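Speaker notes: Keeping a small truck fleet on the road
Monday session, after the coffee break

Slide 1. Title

Wait for people to sit down. Say hi. Tell them I started in the shop, moved to the desk, and still miss the shop most mornings. I run maintenance for a delivery outfit in Dadmont, 14 trucks, mostly box trucks plus a couple of older tractors that refuse to die. So if you came for the big-fleet talk, that's next door and I won't be offended if you sneak out now.

Ask for a show of hands: who here still keeps service records on paper? (Mine goes up too. We do both.)

Slide 2. The winter I got it all wrong

Tell the Delaunay story. Keep it short this time, I ran over with it at the practice run.

We had a truck go down on the Delaunay grade at 5 in the morning with a full load of dairy. Air leak, brakes locked on, sitting half in the lane. The tow alone hurt. Then the load was rejected, then the customer wanted to talk. And the driver had written "slow to build air" on his sheet three times that month! Three times! The sheets were in a tray on my desk. I was using the tray to hold up a fan.

Pause here, let them laugh, then go on. Every change I talk about today came out of that tray.

Slide 3. What the invoice said

The repair part of that bill was $300. A fitting, a piece of line and the labor. The whole thing, with the tow and the after-hours call and the rental we used to finish the route, came to $2126, and that's before the dairy. Put both numbers up and leave them up. I don't need to say much, people in this room have their own version.

If somebody asks, no, insurance didn't cover the load. Happy to grumble about that at lunch.

Slide 4. The walkaround

OK so this is the bit I get excited about. Our old inspection sheet was two pages of tiny boxes and every driver ticked straight down the column (I did the same when I drove, let's be fair to them). We threw it out. The new one fits on a card and asks for things in the order you walk past them: driver's door, front, passenger side, back, home again.

Things to mention:
Lights and lenses first, while it's still dark enough to see them.
Tires get a gauge. Kicking them tells you your foot works.
Look under the truck before you move it, then look at the spot where it was parked.
Drain the air tanks. Look at what comes out.
Watch the gauge build, and write down how long it took, in minutes. Writing "OK" doesn't count.

That last one is the Delaunay line. Drivers will write a number if you leave a blank for a number. Give them a box and you get a check mark.

Slide 5. Who reads the card

I do, before 9, every day. If I'm out, the lead tech does. The card gets initialed and goes back to the driver by the end of the shift with an answer on it, even if the answer is "looked at it, keep an eye on it." Took me ages to see how much that matters. Drivers stopped reporting stuff to us years ago for the simple reason that we never answered.

Side story if there's time: the driver who wrote "smells like pancakes" and it was coolant. We found a weeping heater hose. I've kept the card.

Slide 6. Service intervals

Don't get bogged down here, last time I lost the room. Main point is that we go by engine hours on the city trucks and by miles on the highway ones. A city truck idles at docks all morning and the odometer hardly moves. We had been stretching oil changes way too long on exactly the trucks that were working hardest.

Mention that we track it in Kura now, which is a plain scheduling program, nothing fancy. A spreadsheet would do it. I like that it nags me.

Greasing: every service, every fitting, wipe the fitting first. Somebody always says they don't grease anymore. Ask them how their kingpins are doing.

Slide 7. Parts on the shelf

We used to stock everything "just in case" and never had the one thing we wanted. So I went back through the cards and the roadside bills and stocked what had really stopped a truck. Belts, bulbs, air fittings, glad hand seals, a few hoses, two batteries on a maintainer. The shelf got smaller! Our supplier over in Zudska can get most of the rest to us by the next morning, and for the weird stuff on the old tractors I've given up and buy it when I see it.

Label the shelf by truck number as well as by part. Your night person will thank you.

Slide 8. Picking an outside shop

We do the routine work ourselves and send out engines, transmissions and alignments. Things I ask a shop before I hand over the keys:

Will you call me before you go past the estimate?
Can I have the old parts back?
Who picks up the phone at 2 in the morning, and is it somebody who can send a truck?
Can I come and see the bay?

Go see the bay. You learn plenty from a floor and a workbench. I'd take a cramped, swept shop over a giant one where you have to step over things.
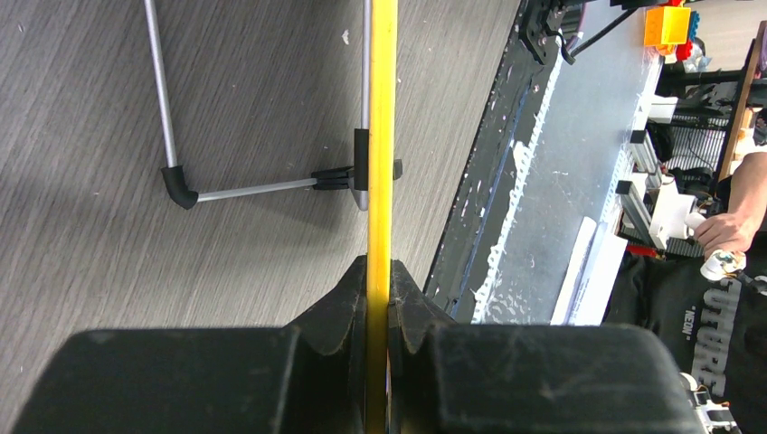
Yellow rod held upright, with a silver tube stand on the floor behind.

Slide 9. What changed for us

Be straight with them here. We still get breakdowns. Roadside calls are down by almost half since the new card came in, and the ones we do get are mostly tires, and I can't do a lot about what falls off other people's trailers. Overtime in the shop is down too. The techs go home for dinner, and I've had fewer of them quit.

What hasn't worked: the bonus for clean inspections. Terrible idea, mine, we dropped it in June. Pay people for finding nothing and they'll find nothing.

Slide 10. If you only do one thing

Change one box on your sheet to a blank line. Pick whichever item bit you last. Try it on a couple of trucks first and read what comes back.

Questions

Leave ten minutes. The card is on the back table, take one and copy it, cross out whatever doesn't fit your trucks. If it goes quiet, ask the paper-records people from the start how they find an old repair when a driver swears it was done. Somebody will have a good system and I want to steal it.

Remember to hand back the clicker.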